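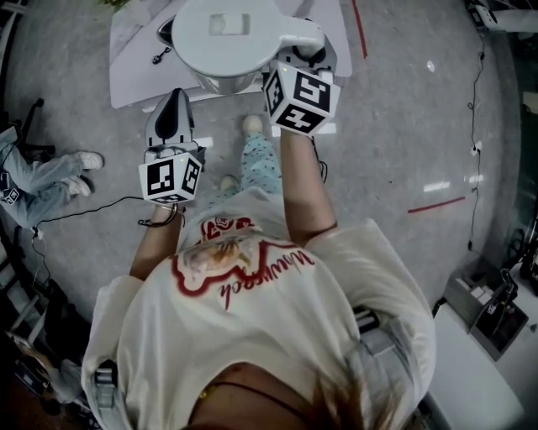 Thread on overwintering pepper plants indoors. I have done this three winters running and killed enough of them to have opinions.

The premise: a pepper is a perennial that most of us treat like an annual. Where it comes from it would live for years and turn into a small shrub. Where I live it gets one summer and then goes black overnight in the first hard frost.

So in fall you cut it back, dig it up, bring it inside and keep it barely alive until spring. Then you plant it out again and get peppers weeks before your neighbors. You can also just buy a new plant in spring for the price of a sandwich. I mention this early so you can leave.

Still here, good. First thing is picking which plants to save. You will want to save all of them. My first year I brought in 18 and lived in a hedge from October until March.

Now I keep 5. That's how many fit on the shelf with nothing touching the window glass, and it forces me to be cold about it. If a plant gave me six sad fruit all summer it doesn't get a room in the house.

Best candidates: thick main stem, healthy all season, and a kind you can't easily buy again. Hot peppers hold up better than bells for me. Habanero types sulk but live. The big sweet bells mostly gave up in January, one after another, like guests leaving a party.

My oldest is a Zesano, a skinny red frying pepper I bought at the Flernden plant sale mostly because the label was funny. It's going into its fourth summer and the base is as thick as a broom handle. It has bark! On a pepper!

Timing. Do it before frost. I start when the nights are regularly in the low 50s. A plant that has already been frosted can sometimes be saved if the lower stem is still green, but you're doing rescue work at that point and the odds are bad.

Pick everything first, green ones included. Every fruit still hanging is something the plant is trying to feed. Green habaneros taste like a lawn that hates you, but they do fine in a vinegar sauce.

Then the haircut, which is the part people can't bring themselves to do. You want to end up with a stump shaped like a Y, or a few Ys, maybe six inches tall. No leaves, or next to none. It should look like something you'd apologize for.

Cut just above a node, the little bump where a leaf or branch comes out. New growth comes from those. If you cut so low that there are none left, you have made a stick. I have made several sticks.

Clean pruners, please. I wipe mine with rubbing alcohol between plants. They're old Hubáček ones from a yard sale with one orange handle and one handle that used to be orange, and they're better than anything I've bought new.

Next, dig it up. Go out a hand's width from the stem all the way around and lift. You'll lose some roots, and that's fine, you just took off the entire top. The plant has no leaves to support and nowhere to be.

Now wash the roots. Yes, really. Garden soil is full of things that would love to spend the winter in your house. Shake off what you can, then swish the root ball in a bucket of lukewarm water until it's mostly bare. Do this outside. I did it in the bathtub once and the drain has never fully forgiven me.

Bugs are the whole game, by the way. In the yard something eats the aphids. In your spare room nothing eats the aphids. Two of them on the underside of one leaf in October is every surface of the plant by the holidays.

After the rinse I dunk the stump (all of it, upside down if I can manage it) in water with a small squirt of plain soap, leave it a few minutes, then rinse again. Plain as in unscented and no degreaser. Get into the crotches of the branches, that's where they hide.

Trim the roots to fit the pot. I use one-gallon pots, smaller than people expect. A big pot of wet mix around a plant that isn't drinking is how you get rot. Fresh potting mix out of a bag, never garden dirt, see above re: houseguests.

Water it in once, let it drain, and then the hard part. Leave it alone.

I mean it. More overwintered peppers die from kindness than from cold. Mine get a small drink every three weeks or so, when the pot feels light as a box of cereal when I lift it. If you're not sure whether it needs water, it doesn't.

No fertilizer. It's asleep. You wouldn't wake someone up at 3 a.m. to give them a steak.

Where to put them. There are two schools. School one: cool and dim, in the 50s, a basement or an attached garage that doesn't freeze. The plant drops everything and just sits there. Very little work, very little to look at.

School two: warm and bright, on a windowsill or under a light, where it keeps putting out leaves all winter. Prettier, more work, and far more bugs, which go for soft new growth. You also get to feel like you have houseplants.

I've done both. Cool and dim wins for me by a mile. The year I ran the light (a Durnar shop light, hung 20 inches up on two chains) I had gorgeous leaves by the new year and a gorgeous crop of aphids by February.

To be fair to the light, a friend with a drafty, freezing house swears by hers and has fewer bugs than I have in my refrigerator. Your house is its own little climate. Try one plant each way if you can't decide.

How cold is too cold? I wouldn't let them sit under 45 for long. My garage dropped to 22 one night when the door didn't close all the way, and I lost everything on the bottom shelf. The Zesano was on the top shelf. I'd like to say I planned it.

"It dropped all its leaves, is it dead?" Probably not. It's supposed to do that in the cool. Scratch the bark gently with a fingernail. Green underneath means alive. Brown and dry means try again lower down. Brown all the way to the soil means compost.

Don't do the scratch test every day. By my first February one poor stump looked like a cat had been at it.

Some branches will die back an inch or two from where you cut. Normal. Leave the tips until you see growth in spring, then cut back to whatever is alive. If a stem goes soft and dark starting at the soil line, that's rot, and there's no coming back from it.

Fungus gnats: the little black flies that go straight up your nose. They mean the mix is too wet. Let it dry out and put a yellow sticky card by the pots. The card won't fix it but it's very satisfying to look at.

Wake-up. I bring mine into a warm bright spot six to eight weeks before the last frost. Then I water properly for the first time in months and wait for tiny green bumps at the nodes. It can take a couple of weeks. You will decide it's dead at least twice.

Once there are real leaves, start a weak feed, half of whatever the bottle says. If they're coming in as a dense little broccoli of shoots, thin them to the best few. Same cold heart as in fall.

Check the undersides of the new leaves every few days. This is when the aphids that sat out the winter as two brave survivors start having family reunions. Squash, rinse, repeat.

Harden off slowly. These leaves have never met the sun. An hour of shade the first day, a bit more the next, a week or more before they get a full afternoon. I skipped this once and they went white as printer paper. They grew new ones, but it cost me the head start that was the point of the exercise.

Plant out when nights stay above 55. They'll go off like they've been waiting for it. Last year the Zesano had ripe fruit at the end of June, while the seedlings next to it were still thinking about flowers.

Do older plants give you more? In my yard years two and three were the best, with a lot more fruit, a bit smaller. I'm told they slow down eventually. The Zesano hasn't heard.

Things I'm asked a lot:

Can you do this with tomatoes? Sort of, but cuttings are easier. Eggplant? Yes, same method, though mine got spider mites and I don't discuss it.

If it was in a container all summer, do I still have to change the soil? I would. The pot has been outside, the bugs know where it is. But if you've got a plant too big to wrestle, scrape off the top couple of inches, replace it, and hope.

Do I need to save seed too? Do it anyway. An envelope of seed takes up no room and has never once dripped on the washing machine.

Can I leave it in the ground under a heap of mulch? If you get a light frost or two a year, maybe. If you own a snow shovel, no.

Label them. I can't stress this enough. By December every pepper stump looks exactly like every other pepper stump, and I've spent an entire spring carefully raising a jalapeño in the good spot under the impression it was something rare.

Pencil on a plastic tag. Marker fades. I have a whole drawer of blank tags that used to say something.

Will post the stumps in fall once they've been cut. They're not going to look good.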